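Bank fishing for catfish at Gilo Lake in March?

Ionuț Husar
Moving near Gilo Lake next month. No boat. Is the bank any good for channel cats that early, and what bait?

Manole
Yes, off the Wornora ramp. Fish the 13 foot hole – cut shad on the bottom, 30 minutes a spot, then move.

Bülent Dursun
never caught any before April. try the river

Manole
I got 5 there last March, so it can be done.
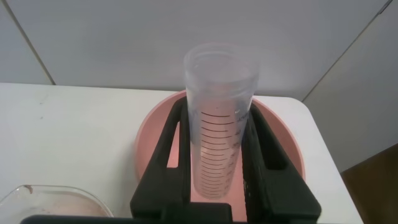
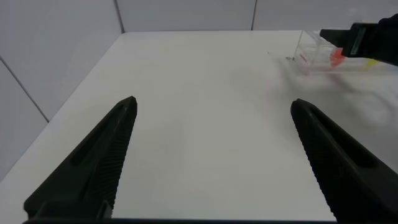
Black gripper fingers, with the plastic cylinder in the first photo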